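4.2 Scene acceptance before episode logging

The rules in Section 4.1 govern what a contributor may change in a simulated household scene. They do not say when a scene is fit to be used. In the first Tavarstead release the two questions were handled together, and scenes entered the logging queue as soon as they loaded without error. A review of 592 episodes showed that many of the rejected ones could be traced to the scene and not to the policy or the operator. Drawer joints had limits that did not match the visible geometry, handles lacked collision meshes, and in several scenes a decorative object had been given a mass of zero.

We therefore separate acceptance from authoring. A scene is accepted when it has passed a static check, a contact check and a view check, in that order. The static check is automatic and covers units, joint limits, mass and inertia values, and naming. The contact check closes each gripper on every handle listed in the scene manifest and records whether the measured contact normals fall within tolerance. A handle that is drawn but not listed counts as a failure — the manifest must agree with what the policy can see.

The view check is the only one that requires a person. The reviewer renders the scene from the head viewpoint with the robot in its logging pose and confirms that the target furniture can be identified, that both grippers appear, and that any occlusion of a target by the robot itself is noted in the manifest. Self-occlusion is allowed. In Figure 7 the right gripper overlaps one end of the wide maroon drawer, and an entry of this kind must name the drawer and the arm. Wall pictures, floor finishes and small items on furniture tops are treated as background unless the task text refers to them, and they may be randomized between episodes without repeating the contact check.

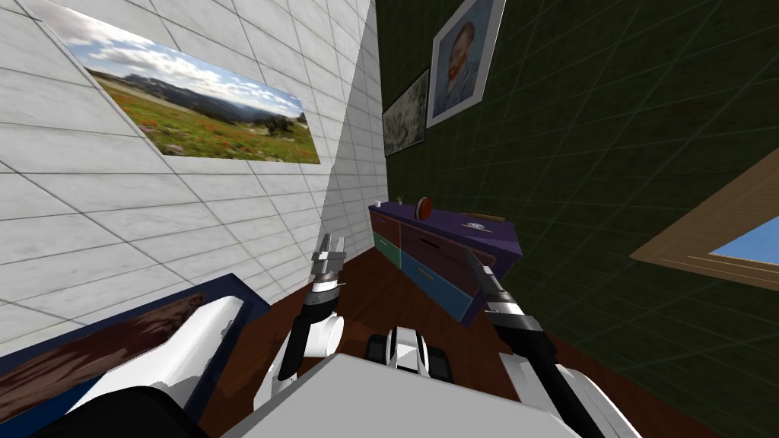

Figure 7. Rendered view of a two-armed robot in a room corner with a multicolored dresser against the green wall.

Annatjie Mabuza objected, in written comments on an earlier version of this section, that the view check places too much weight on one pose. Her argument was that a target visible at the start of an episode may be hidden for most of the reach, and that a reviewer who signs off on the first view has no basis for saying anything about the rest. She proposed that the check be repeated at the pre-grasp pose for each listed handle.

We adopted the proposal in part. The pre-grasp view is now required for drawers and doors, where a hidden handle changes the strategy available to the policy. It remains optional for free objects, whose pre-grasp pose varies with placement and would have to be sampled. The added cost is around 4 minutes per scene when the Judinari renderer is used in batch mode. Vasilakis, the older renderer, does not support batch views, and scenes maintained there are exempt until they are ported.

Two further rules apply after acceptance. First, an accepted scene is frozen: any edit to a joint, a collision mesh or a manifest entry produces a new version number and returns the scene to the static check. Second, color and texture edits are logged but do not reset the version, provided that no task text uses color to identify a target. Where it does (for example, "open the blue drawer"), the edit is handled as a manifest change. This second rule was the more frequent source of error in the trial period, and 3 of the scenes returned in May had been recolored under a task that named the old color.

Disagreements between reviewers are settled by a repeat check from a clean checkout, with the stricter result kept.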